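About Flekura

Flekura is a small robotics research company. We teach robots to do kitchen chores in simulation, and then we measure, with as much composure as we can manage, how badly they do them. The second part is what we are known for. The first part is what we put on the door.

The company started when Katia Cirillo and Settimio Messina were both working on robot arms at Pagano, a maker of packing equipment, and kept having the same argument over lunch. Settimio thought a robot should be trained on as many demonstrations as possible. Katia thought most of the demonstrations were junk. They agreed to settle it with one experiment over a quiet August. The experiment is now a company with a lease and a very loud coffee grinder.

What we work on

Our method is called Fikbridge. A robot that learns by imitation is given a pile of recorded runs: somebody steers the arms through a task, the computer keeps the motions, and a model learns to copy them. The usual way to get a better robot is to get a bigger pile. Fikbridge goes through the pile first and asks of each run whether the model gets better or worse at the job for having seen it. Runs that make it worse are thrown out, including, in the early days, nearly everything Settimio had recorded personally. He has taken this well.

In our first full study we began with 3000 recorded runs of simple kitchen tasks, mostly opening cabinets and moving small things along a counter. Fikbridge kept 1384 of them. The model trained on the smaller set opened more cabinets than the model trained on the whole lot, and it did so with less of the hesitant pawing at the handle that we had come to think of as house style.

Most of the work is done in simulated kitchens. We change the layout, the lighting and the colors from one kitchen to the next, so that the model learns what a door handle is and doesn't just memorize where we left one. Our taste in paint has been remarked on by visitors. The randomizer picks the colors, and the randomizer has not been to design school.

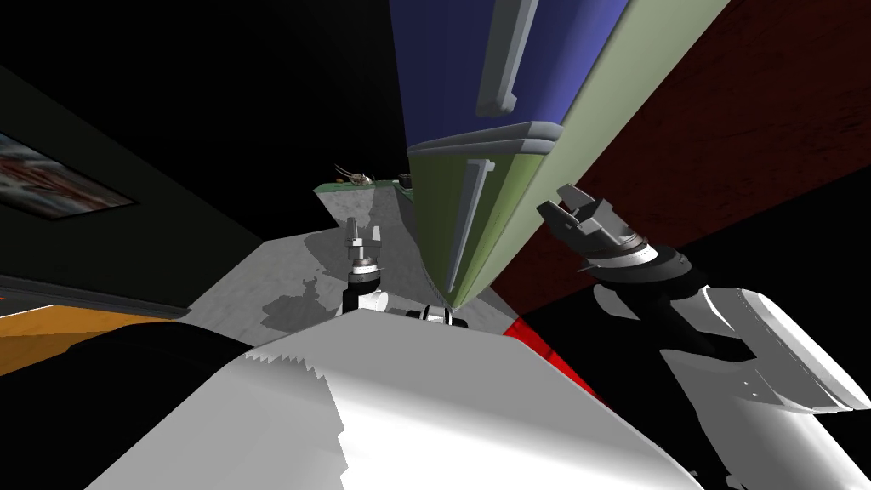

Why do you train in simulation before using a real robot?

A simulated robot can fail all night without breaking anything we have to pay for. We can also start every attempt from exactly the same position, so when one model does better than another we know the training data made the difference. On real hardware there is always a loose screw or a draft to blame, and we are the kind of people who would blame it.

What we have found so far

The gain from sorting the runs is real but it isn't even. It is biggest on tasks with one clear moment of contact, such as getting hold of a handle. On long tasks with several steps it shrinks, and on one of them (putting a cup away and then shutting the door) the sorted set did slightly worse. We put that result in the paper, on the first page, after a discussion that went on past 9 p.m. and used up the good biscuits.

We also learned that people are poor judges of their own recordings. We asked everyone in the office to guess which of their runs Fikbridge would keep. Smooth, handsome runs were often dropped. Clumsy ones with a late correction were often kept, apparently because they show the model how to get out of trouble. Sandro Guerra, our most graceful operator, still brings this up.

Who we are

Katia Cirillo runs research. Settimio Messina runs engineering and no longer records demonstrations. Ginevra Ferraro builds the simulated kitchens and is responsible for everything in them except the colors. Sandro Guerra looks after recording and testing. Corrado Caputo handles partners, money and the landlord, in rising order of difficulty.

Working with us

We share our task set, called Ondum, with university groups who want to test their own sorting methods against ours. It has about 2000 test starts, and we add more whenever a model gets too comfortable. If your method beats Fikbridge, please write to us. Katia will want to see the numbers, and Settimio will want to see how many demonstrations you used.

We take 2 interns a year. Experience with robot arms is helpful. Patience with robot arms is required.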